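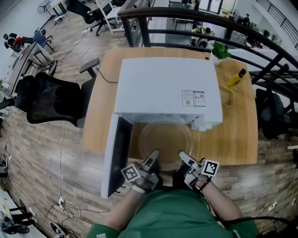 Household Chore Robots

We use cookies to remember your settings and to count visits. Accept / Manage preferences

Household chore robots are machines meant to do the ordinary jobs of a home, a shop or a small workshop: loading a dishwasher, folding shirts, wiping a counter, putting bolts in the right bin. I've been keeping this entry going on the Drarwood wiki for a while now, and the question I get most from readers is the short one – can they do it yet? My answer is still "some of it, slowly, and please stay in the room." The long version follows.

What counts as a chore

I use the word loosely. A robot vacuum does a chore, and so does a bread machine if you want to be generous about it, but when people in this field talk about chores they mostly mean jobs done with hands, on things that weren't built for machines. A drawer that sticks. A jar with a lid somebody tightened too much. A microwave with a glass plate that has to come out to be washed and then go back in so that it sits right and turns.

I like the microwave plate as a test because it sounds like nothing. You open the door, lift the plate, carry it to the sink, bring it back. A seven-year-old can do it (mine would complain, but could). For a machine it's a pile of trouble! Clear glass is hard for cameras, which tend to see whatever is behind it. The plate is round, thin and slippery, so two fingers have to get hold of the rim without squeezing it sideways out of the grip. The space inside the oven is tight, and there's a door swung out to one side that you'd better not hit with an elbow. Then comes the putting back, where the plate has to line up with a little hub you can't see once the plate is covering it.

Where things stand

Floors are the success story. Robot vacuums work, people buy them, and they get stuck under the couch a bit less than they used to. Mowing is close behind. Both jobs have the same shape: cover an area, avoid stuff, go home and charge. No hands needed.

Once hands come into it, things drop off fast. In May I went to see the test kitchen at Skunondale, where they keep a list of 70 small household tasks and try machines on them. The best arm they had that week could get through 11 without a person stepping in. Those included pressing a light switch, picking a sponge off a counter, and closing (but not opening) a cabinet door. I watched it try to hang up a dish towel for so long that I finished my coffee and went to get another one. It did get the towel on the rail in the end, and I'm not ashamed to say I clapped.

Shop floors are a mixed bag. If the same part shows up in the same spot facing the same way, a machine will beat any of us, and has done for decades. Change the part every hour and tip it into a bin in a heap, and you're back to kitchen-level trouble. A parts shop I visited in Abu Hammour had a very nice arm for stacking trays and a person standing next to it who did everything else, including straightening the trays.

Teaching by doing

Writing out the rules for a job like the microwave plate is miserable. I tried once, on paper, and gave up at "grasp rim." So a lot of current work goes the other way: a person does the chore and the machine learns from the record of it.

There are a few ways to make that record. One is to have a person steer the robot arm from a distance, which gives you motions the arm can certainly make but is slow and tiring. Another is just to film people using their bare hands, which is quick, except that a robot with two fingers can't copy a thumb and four fingers very well. In between are hand-held grippers. The person holds a gripper in each hand and does the job with those, so the fingers touching the plate are more like the ones a machine would have. Square black-and-white markers on the grippers give software something easy to find and follow in a picture.

I've had a go with a pair of these and it's humbling. You lose all the feeling in your fingertips and suddenly you need both hands and your tongue between your teeth to pick up something you'd normally grab without looking. My first 4 tries at lifting a saucer ended with the saucer back on the table, and one of those was more of a drop. You do get better. By the end of an afternoon I was moving cups around quite happily, though I never got good at anything flat.

The other catch is that you need a lot of tries, in a lot of places. A machine shown one oven on one desk may do fine with that oven on that desk and be lost when the door opens a different way or there's a plant next to it.

Garum

Garum is the project I get asked about most, so it gets its own section. It's a small two-armed machine on a wheeled base, built with kitchens in mind. I've seen it 3 times. It can clear cups from a low table, wipe a spill if the spill is dark enough to show up, and open a fridge if the handle is a bar type. It doesn't do knives and it doesn't do anything near a lit burner, which suits me fine. Its makers haven't given a price. I'd treat any date you read for home delivery with care – I've already had to change the one in this entry twice, and now I've taken it out.

Common problems

See-through and shiny things come first on my list: glasses, plastic wrap, chrome taps, oven plates.

Soft things are next. Laundry never looks the same twice, and a fitted sheet beats me too.

Then there's knowing when a job is done. A person can glance at a counter and say it's clean. A machine often wipes for a set time and stops, crumbs or no crumbs.

Speed matters more than the demo clips let on. Plenty of them are sped up, so look in the corner for the little note. If a clip has people walking in the background like they're late for a train, that's a clue as well.

And there's recovery. Dropping a spoon is no big deal for us, we bend down and get it. Most of the arms I've seen are bolted to a table and the floor might as well be the moon.

Should you wait for one?

For floors, no, go ahead and get one now if you want it. For dishes and laundry I'd keep your current arrangements. I do think the simple two-handed jobs will come along, opening and closing things first, then loading and unloading, with folding a good way behind. If you've seen a machine do a whole chore in a normal messy house, start to finish and at real speed, please leave a note on the talk page, I'd love to add it.

Last revised October 7, 2019

Filed under: Robots at Home, Automation, Kitchen Tasks

Contact the editors | © 2019 Drarwood | Back to top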